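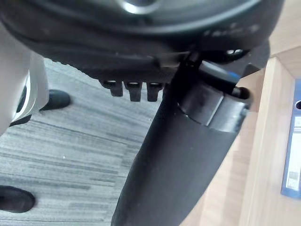
Which part of a height-adjustable office chair is most often left out of routine workplace inspection?
The underside of the seat, where the lever, the mechanism and the top of the gas-lift column meet, is the part most often left out, and it is also where most of the faults recorded in this study were found.

Figure 1. Underside of an office chair with the adjustment lever and gas-lift column, on grey carpet.

3.2 Inspection of the seat underside

The inspection procedure was applied to the stock of task chairs held at the Tarnau offices. The inventory listed 2859 chairs, of which 2228 were available for inspection during the June round. The remainder were in locked rooms, on loan between floors or already set aside for disposal, and they are excluded from the results below.

Earlier surveys of office seating have concentrated on the surfaces a user touches: the seat pad, the backrest and the armrests. Wear on these is easy to see and is usually reported by the person who sits there. Faults beneath the seat are reported late or not at all. A user who finds that the chair sinks slowly during the day will often raise it again several times before making a complaint, and some of those interviewed by Szabo at the Rimuvville site had stopped noticing the movement.

The parts considered here are shown in Figure 1. The seat shell is a moulded black plastic part with curved contours, and the column rises to meet the mechanism beneath it. A collar sits near the top of the column. The adjustment lever projects from the mechanism to one side and ends in a flattened paddle. Designs differ between makers in the length of the lever, the shape of the paddle and the amount of the mechanism left exposed, and the procedure was written so that it could be used on all of them without a separate form.

Each chair was first checked upright and unloaded. The inspector raised the seat to its full height, released the lever and waited for the paddle to return to its rest position. A lever which stayed down, or which needed to be lifted by hand, was recorded as a return fault. The seat was then loaded with the inspector's own weight and left for 2 minutes, after which the height was measured again at the front edge. Any loss of height was recorded in millimetres. We did not set a pass mark at this stage, as the carpeted floors at Tarnau gave slightly uneven readings when the castors settled into the pile.

The second part of the check was visual. The inspector knelt beside the chair and looked at the junction of column and mechanism, the fixings within reach of a hand lamp, and the edge of the shell. Cracks, missing fixings, oil marks and loose clips were noted separately. Raised lettering on the shell was copied down where it could be read. In many cases it could not, either through wear or through lack of contrast between the lettering and the plastic around it, and the maker was then taken from the purchase record.

Chairs were turned over only when the visual check had raised a doubt. Turning every chair had been tried in the pilot and was dropped. It doubled the time needed, and it marked the armrests of the Dasance model, which has a soft coating. A folded blanket was used under the remaining chairs that had to be inverted.

Agreement between inspectors was tested on a subset of 200 chairs, each checked independently by Szabo and Whitlock on the same day. Agreement was good for return faults and missing fixings and poor for oil marks, where the two inspectors differed over what counted as a mark and what counted as dust held by old grease. The category was kept, but it is not used in the comparisons in Section 4.

Two limits of the method should be stated. The loading test depends on the weight of the inspector, and the two inspectors were not of equal weight; a fixed load of the kind described by Schumacher would remove this difference but is awkward to carry between floors. The visual check also depends on the light beneath the desk. Chairs were pulled clear of the desk wherever there was room, and the form carries a box for cases where this was not possible. These cases were kept in the data set and are marked in the table of results.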